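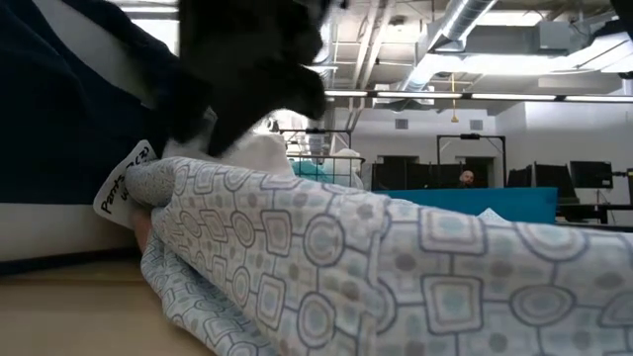 I'm looking for a part-time wardrobe assistant for our winter show, and if you're the kind of person who can't walk past a crooked hem without itching to fix it, please keep reading!

I run costumes for Grumus, a small theater company that puts on plays in the old feed hall in Gretbridge. We do four shows a year, mostly comedies, plus one big family show in January that pays for everything else. This year's is called The Sleepers of Lukumay, and as you might guess from the title, nearly everybody in it spends two acts in nightclothes. Pajamas, nightshirts, robes, bed caps, slippers with things sewn on them. I've been happily buried in it since the end of summer and I've now reached the point where I need another pair of hands (preferably attached to somebody who likes laundry).

The job itself

It's 20 hours a week, going up a bit during the last week of rehearsals and then settling down again once we open. Before opening you'd mostly be in the workroom with me, finishing garments, doing fittings, sewing in name tapes and writing labels. Once we're running you'd be backstage for the evening shows and the two matinees, helping with quick changes and keeping the racks in order. There are 56 costumes in this one, and a good number of them have a double, so the rail gets crowded and it does matter that things go back where they came from.

A usual day before opening goes something like this. You come in at ten, we have coffee, and I tell you what went wrong at rehearsal the night before. Somebody always splits a seam. We mend first, then do whatever fittings are on the sheet, then sit down to the slow stuff – buttons, elastic, snaps, taking up legs for the actor who swore he was taller. The radio is on most of the time. I like old country and I'm open to negotiation, but only a little.

On show days you'd come in later, about two hours before curtain, to steam, set out the presets and check every pocket (there's a letter, a key and a boiled egg, and they all have to be in the right robe). The quick change in act two gives you 40 seconds with two people in the dark. It's terrifying the first time and then it's the best part of the night, I promise. After the show you'd sort the laundry, get the first load going and go home. I do the late loads myself, so you won't be stuck there at midnight watching a dryer.

What I need from you

You should be able to sew by hand neatly and run a regular home machine without fear. You don't need a serger background, I can teach you ours in an afternoon. You don't need to have worked in a theater either. The best assistant I ever had came from a dry cleaner's, and the one before that had only made quilts.

I do need you to be on time, and I do need you to be okay around people who are nervous and half dressed. Actors are lovely but they get jumpy in the last ten minutes, and a calm person holding out the right sleeve makes a world of difference. If you tend to get snappy under pressure this might not be a good fit, and no hard feelings at all.

You'd also be lifting laundry baskets and going up and down one flight of stairs all day. The workroom is on the second floor and the washers are on the first, and we don't have an elevator. If stairs are a problem but the sewing sounds great, write to me anyway, as I could probably split off some finishing work you could do at the table or at home.

Nice extras, none of them required: reading a commercial pattern, altering slippers, any kind of hat making, a driver's license for the odd fabric run out to Estotard.

What you get

Pay is $518 a week before taxes, same rate for rehearsal weeks and show weeks, paid every other week. You get the nights off when we're dark, a parking spot behind the hall, and 2 free seats for any performance you aren't working. There's a kitchen with a real oven, and the cast bakes. The heating in the workroom is good now (it wasn't last winter, ask anyone) but bring a sweater for backstage.

The job runs through the end of January. If we get on well there's a smaller show in the spring and I'd love to keep the same person, though I can't put that in writing until the spring budget is settled.

How to apply

Send me a note at the Grumus box office, or drop it through the hall door, by 5th December. I don't want a fancy resume. Tell me a little about yourself, what you've sewn lately and which evenings you absolutely can't do. A couple of photos of something you made or mended would help a lot, inside seams included, please – I'm nosy about insides. If you've got a work or class reference, add a phone number.

I'll ask a few people in for a paid two-hour trial. You'd hem one pajama leg, sew on some buttons, and help me dress somebody in a hurry. Bring your own thimble if you're fussy about thimbles. I have scissors, but if you'd like to use yours I completely understand, and I won't touch them.

Questions are welcome before you apply. The box office is open from noon to four, and if I'm not at the phone they'll come up and get me.

Head of Wardrobe, Grumus, Gretbridge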